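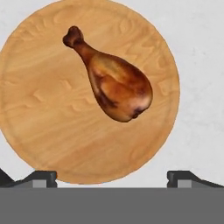 Drumstick on the round board, fingers open, ready for a try in the simulator.

Workshop Tips: Picking Grippers for Kitchen Jobs
Posted 7/17/21

I've had a bunch of emails since the pancake flipper page asking which gripper to buy for a benchtop arm if you want it to handle food. So I spent a good chunk of my evenings on chicken. A drumstick is a great test piece! It's skinny at one end and fat at the other, it's shiny, it rolls when you nudge it, and a gripper that does fine with foam blocks can make a complete fool of itself. My arm is a secondhand Hauser and the two grippers I compared are the Plurnix parallel (two flat fingers) and the Irex soft one (3 rubbery fingers). I started everything in simulation and moved to the garage afterward.

Start with the drumstick in the sim
You can run a hundred bad grasps before breakfast and not wash one thing. Mine is a cooked drumstick lying at a slant on a wooden board, with the bone end up and to the left from the wrist camera. I like the slant. If you line the food up nice and square with the fingers you'll think your gripper is wonderful, and then dinner comes along and nothing is square. Save a few different angles and run both grippers through the same set, in the same order.

Turn the wrist, then come down
With flat fingers I had the best luck closing across the drumstick, one finger on each side of the meaty part, a little toward the bone from the fattest spot. Closing end to end was hopeless. Closing right on the fat part worked in the sim and then in the garage it squirted out like a bar of soap. Kieran Haworth wrote to say he grabs by the shank every time, and yes, you can, but the heavy end swings down and on my arm it would tap the side of the plate. If you're lifting straight up and going a short way, try his way too.

Open up before you go down
I set the Plurnix fingers 22 mm wider than the food and that was plenty for a drumstick. Any less and a small camera error puts a fingertip right down on the skin. Any more and you start bumping into the rim of whatever the food is on.

Mind the board
Fingertips that go too low will hit the board, and an arm that hits a board pushes. Stop the descent a hair above the surface and let the fingers close around the sides. I tape a piece of shelf liner under my real board so it can't scoot. Ildikó Csonka uses a damp dish towel — same idea, and one you already own.

Get the wood out of the camera's way
This one cost me two evenings. I have a Jarar camera on the wrist, and a honey-colored board under golden brown chicken is about the hardest thing you can hand a color-based detector. It kept finding "chicken" in the grain. What helped:

Use depth along with color if your camera gives you both.
Light from the side, low down, so the food stands up from the board.
Put a plain light cloth down while you're tuning and bring the wood back at the end.
Wipe the lens. Chicken fat gets everywhere.

Glossy skin is its own headache. Under my shop light the highlight on top washed out and left a hole in the depth picture right where I wanted to aim. A sheet of baking parchment hung in front of the lamp took care of most of it (well away from the bulb, please, and only with an LED).

Flat fingers or soft fingers?
The Plurnix is quick and it goes exactly where you tell it. For a drumstick, a potato, a jar lid, a spoon handle, I'd pick it over the Irex. Bare, the fingertips are slick, so I scuffed a spare set of pads with 400 grit paper and that made a difference you could feel with your thumb. I wouldn't put scuffed pads near anything you plan to eat, though, as the scratches hold grease. For real food I pull a fresh silicone sleeve over each finger.

The Irex is slower and kind of floppy, and I love it for anything that bruises. Peaches, dinner rolls, a boiled egg with the shell off (!!). With chicken it left the skin in one piece where the flat fingers tore it a couple of times. The trouble is weight. My heaviest drumstick was 160 grams on the kitchen scale and the soft fingers held it fine standing still, then let it sag as soon as the arm sped up. Slow the arm down and you get it back.

If I could only keep one it would be the Plurnix with the sleeves. Lwazi Potgieter disagrees and says he sold his after a week with soft fingers, but he mostly sorts tomatoes.

Don't trust the sim on friction
Friction in my simulator was set way too high out of the box. Everything stuck like glue. I turned it down until the pretend drumstick slipped as often as the real one and left it there for both grippers. Brijesh Mathur sent me his numbers from January and they were nothing like mine, so go by your own pads.

Cleaning up
Sleeves come off first and go in hot soapy water. Wipe the fingers down with the power off, and get a cotton swab into the corner behind each pad. Keep water out of the wrist joint. I wrap plastic film around mine before any session with real food and throw the film out after.

Chicken that's been on the bench for testing goes in the trash. Buy a cheap pack, label it, and don't let anyone in the house talk you into lunch.

Next up is bacon. Eilidh Shearer has asked twice now whether suction will hold a raw strip, and I have the cups on order.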